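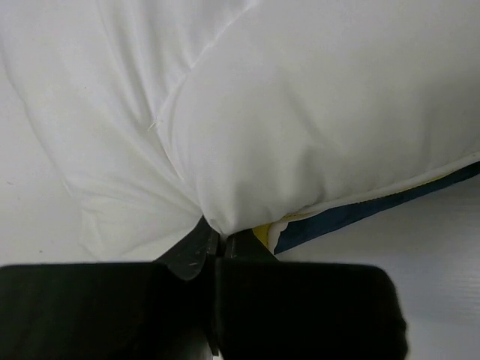
被子怎么叠，托克索普镇吵了一个秋天

托克索普（Torkthorpe）镇上的公共洗衣房从十月起多了一项服务：代叠被子。开张头一个月，这项服务收到的意见比收到的被子还多。

洗衣房由本地洗涤公司Watix经营，开在旧邮局一楼，门口的信筒还留着，时不时有人往里投信，店员隔几天送去街对面的新邮局。店里原本只管洗和烘，顾客把热烘烘的一大团抱回家，路上掉一只枕套，第二天再回来认领。今年夏天店里把靠窗的一排旧长椅撤了，换上一张又宽又平的白色台子，贴出告示：白色棉被、薄被、绗缝床罩，均可代叠，当天取走。

告示上没有写怎么叠。麻烦就从这里开始。

据店里介绍，最先上门理论的是一位住在河边的老主顾。她的被子一向是先竖着对折，再横着折成三段，开口朝里，放进柜子时圆边朝外，看着像一摞整齐的面包。店里交给她的却是四四方方的一块，开口朝外。她把被子在柜台上抖开，当场示范了一遍，然后照原样抱走，拒绝付代叠的钱。店里也没有坚持。

接着是主张卷的那一派。他们认为被子根本不该折，折了就有印子，有印子里头的填充物就会往两边跑，盖到身上中间一条凉。卷起来，用布带扎两道，竖着塞进柜角，又省地方又不伤被子。折派的回答也很干脆：卷起来的被子一松带子就自己滚开，半夜里从柜顶掉下来，像有人翻窗进屋。

还有第三派，人数据说不少，只是不太愿意承认。他们的办法是把被子往柜子里一推，用膝盖顶住柜门，趁它没反应过来赶紧锁上。

Watix起初打算两不得罪，在取件单上加了一栏，让顾客自己勾选折或卷。没过几天，“其他”后面的空白处就写满了。有人画了示意图，带箭头。有人要求按季节区分，冬天折，夏天卷。有人写的是“像我母亲那样”，没有留下进一步的说明，店员打电话去问，对方说她也记不太清了，但叠得不对她一眼就看得出来。

镇上的免费小报用了整整一版登读者来信。其中一封认为，代叠服务的推出标志着家庭生活的瓦解；另一封认为，家庭生活的瓦解早就该从被子开始。编辑部在版面末尾注明，关于床单的来信请暂缓，待被子的问题有了眉目再说。带松紧边的床笠不在讨论之列，编辑部表示短期内看不到达成共识的可能。

争论中也冒出一些有用的东西。店里收集了顾客的各种建议，挑出几条印在一张小纸片上，压在收银台的玻璃底下。内容倒是平实：

烘完先摊开晾一会儿，等热气散了再叠，不然闷在柜子里会有味道。

叠之前捏住被角提起来抖几下，让里面的填充物回到原位。四个角轮着来，别只抖一头。

从角上拿，别从中间揪。中间揪起来的地方会拱出一个小尖，周围全是褶子，还得重新抚平。

折线每次换个位置，今年对折，明年三折，免得总在同一处压出印子。

白被子和深色毛毯之间垫一层旧床单。

放进柜子以后，上面别再压箱子。

折派看完这张纸，说前半部分写得很好；卷派看完，说最有道理的是折线那条，因为它等于承认了折会留下印子。双方都要求署名，店里没有同意。

真正让事情升级的是邻镇佩恩（Pärn）。那边的洗衣房听说了托克索普的热闹，也推出代叠服务，价钱一样，另送一个纸质封套，把叠好的被子像书一样套起来，正面留有一个小方格，可以写上“客房”“冬季”或者“别动”。托克索普有几位顾客坐公共汽车去试了一回，回来后对叠法颇有微词，但对封套评价很高。其中一位把封套带回本镇，要求店里照着套。店里量了一下，套不进去。佩恩的封套是按佩恩的折法做的，比本地的方块窄了两指。

于是又有人提议统一标准。镇上的住宅用品店Tirport在橱窗里摆出几种叠好的被子，请路人把纽扣投进各自支持的玻璃罐里。活动办了11天，最后折派的罐子领先，卷派的罐子里则混进了几枚外国硬币和一颗薄荷糖，店方决定一律按有效票处理。罐子里的纽扣总共将近2000颗，比镇上一般人以为的纽扣存量要多。有几位家长随后来店里打听，能不能把自家孩子大衣上的那几颗领回去。

投票结果公布之后，代叠的做法并没有因此改变。店里依旧是在白台子上把被子铺开，抚平，对折，再对折，碰到写了特殊要求的单子就照单子办。单子最长的一张列了34个步骤，包括翻面、停顿，以及在第二次对折之前“看一看它想往哪边倒”。店里说，那床被子叠出来和别的没什么两样，顾客取走时十分满意，说总算有人照着做了。

至于价格，目前叠一床薄被收2块，厚被另议。卷和折同价，布带自备。

店里透露，冬天的业务重点将转向毛毯，取件单正在重新设计，“其他”一栏会缩短一些。枕套的配对服务也在考虑之中，条件是先把失物筐清空。筐里现有的单只枕套花色齐全，认领请在打烊前到柜台，带上另外那一只。

小报方面，被子专版到下一期为止。关于床单的来信现在可以寄了，请不要投进旧邮局门口的那个信筒。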